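Intro to Food Studies, Unit 5 Notes
Bread, Toast and the American Breakfast

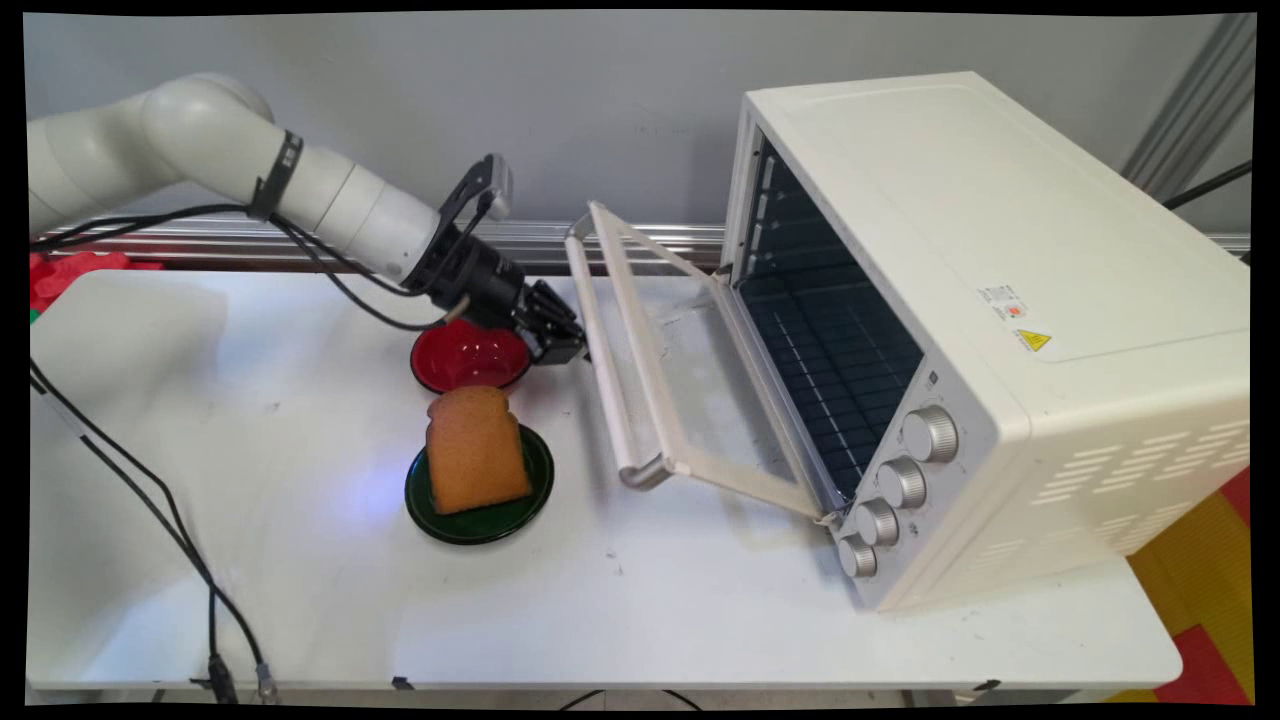 Okay, so last time we left off with porridge, and I promised we'd get to bread. Most of you told me on the intake survey that you eat the same breakfast nearly every morning, and a lot of you said toast. Good! I want to spend this unit on why breakfast got so repetitive when lunch and dinner didn't, and bread is the easiest way in.

Start with the loaf itself. For most of history bread was something you dealt with over several days. You baked or bought a big one, it was lovely the first day, fine the second, and after that you had to have a plan. Bread soup, bread pudding, stuffing, crumbs for frying, and toast. Toasting was a rescue job long before it was a preference (I still think of it that way, which is why my freezer is full of heels).

Now the chemistry, and I'll keep it short, I know some of you came here to get away from chemistry. Two things to keep apart, please, they get mixed up on the quiz every year:

Staling. This one surprises people. Stale bread hasn't simply dried out. The starch in the crumb goes back to a more orderly, firmer structure after baking, and it will do that even inside a sealed bag. It happens faster in the fridge than on the counter. Warm the bread up again and you undo a good part of it for a little while, so day-old rolls come back to life in the oven and then turn into rocks an hour later.

Browning. When the surface gets hot and dry enough, sugars and amino acids react and you get color and a whole crowd of new smells. That's the Maillard reaction. You'll also see caramelization mentioned, and that's sugar breaking down on its own with heat. In toast you mostly care about the first one. If you write "the bread caramelizes" on the quiz I'll give you half.

A word about the shape of the slice. The rounded top comes from dough rising up over the rim of an open pan. Put a lid on the pan and you get a square loaf with flat sides, the Pullman loaf, good for sandwiches and for stacking. I like making people look at an ordinary slice and work backward to the pan. Try it at the store. I did a whole lap of the bread aisle at Meijer in January doing exactly this and was asked if I needed help finding something.

Then slicing. Commercially sliced bread shows up in the late 1920s, and it changes breakfast more than you'd think. A housewife with a bread knife cuts what she needs, thick or thin, crooked or straight. A machine cuts every slice the same, so now a toaster can be built around a standard slice, and the pop-up toaster makes a lot more sense in a home kitchen. Then the toaster sells more sliced bread. Each one props up the other, and we'll see that same loop again with cereal and bottled milk in Unit 6, so put a star next to it.

Which brings me to the question I really want you chewing on. Why does breakfast stay put? Some ideas from the readings, plus a couple of my own:

People are sleepy and don't want to decide anything. I find this one very convincing before 8 a.m.

Breakfast is often eaten alone or in shifts, so there's less pressure to please a table.

The tools sit out. Toaster, kettle, coffee maker, they live on the counter and everything else gets put away. Go look at your own kitchen and tell me I'm wrong.

Advertising went after breakfast hard and early, and it sold habit. Buy the same box, start the same day.

I don't think any of these does the job alone, and I'd love for you to argue with me. One student a few years back wrote a terrific paper saying breakfast only looks repetitive to people on day schedules, and that night-shift households mix their meals up all the time. I've been stealing from it ever since.

Kitchen exercise (do this at home, write up one page)

Get a plain white loaf, store brand is fine. On day one, toast 2 slices, one lightly and one as dark as you can stand. Write down the smell, the sound when you tap it, and how the middle feels when you press it. Leave the bag closed on the counter. Do it again on day 5 with the same toaster on the same settings. Taste both times without butter first, sorry, then with. I want your own words here. "Crunchy" is a start, but push on it. Crunchy like what?

If you can't eat wheat, use whatever bread you normally buy and tell me what's in it. Those write-ups are often the most fun to read, because the starches behave differently and the results are all over the place.

Reading for next time: the Valley packet, through page 31, and skip the box on flour grades unless you bake. Bring one breakfast ad from a magazine, old or new. The older the better, and photocopies are fine.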